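Tanabe House lounge reopens after floor repairs

Residents have the use of their ground-floor lounge again.

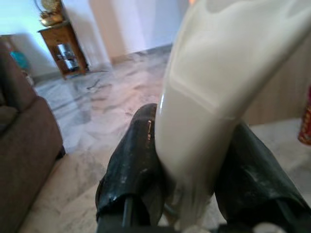
The lounge at Tanabe House closed in November after a slow leak in the wall behind the kitchenette got under part of the marble floor. Several tiles had lifted and others rocked underfoot, and building manager Asuka Onishi had the room locked while the pipe was replaced.

Stone contractor Busari relaid the damaged section and then polished the whole floor so the new tiles would match the old ones. The job took in 240 tiles. Matching the colour was the slow part, Ms Onishi said, as the quarry that supplied the original marble no longer cuts that size.

"We went through a lot of samples," she said. "Most of them looked fine in the showroom and then far too yellow once we had them in the building."

The repair bill came to $1,964, after insurance. A further $1,635 went on the walls, which were patched and repainted white, and on having the upholstery cleaned. The sofas were stored upstairs during the work and have gone back to their usual places.

Akihiko Kikuchi, who has lived on the second floor since the building opened, said he had missed having somewhere to read the paper in the mornings. The Zostov Street library was the nearest alternative, and it doesn't open until 10 am.

"It's a good room in winter," he said. "You get the sun until lunch. I had been sitting in the foyer, but people are always coming through with their shopping and the door lets the cold in."

His one complaint is the echo. The old rug was thrown out after the leak and has not been replaced, and voices carry more than they used to. Ms Onishi said a new rug was on order from Nidow but would not go down until the sealer on the floor had fully cured, likely another month.

Until then, residents are asked to lift chairs and tables when moving them and to use the felt pads left in the kitchenette drawer. Pot plants should stand on a saucer. Spills of coffee, juice or wine should be wiped up straight away with a damp cloth, and vinegar or bathroom cleaners must not be used on the stone.

The lounge is open from 7 am to 9 pm. It can be booked in the evening for private gatherings of up to 12 people, with a $50 deposit that is returned if the room is left tidy. Bookings already made for the weeks when the lounge was closed can be moved to a new date at no charge. The booking sheet is at the front desk, and Ms Onishi can be reached there on weekday mornings.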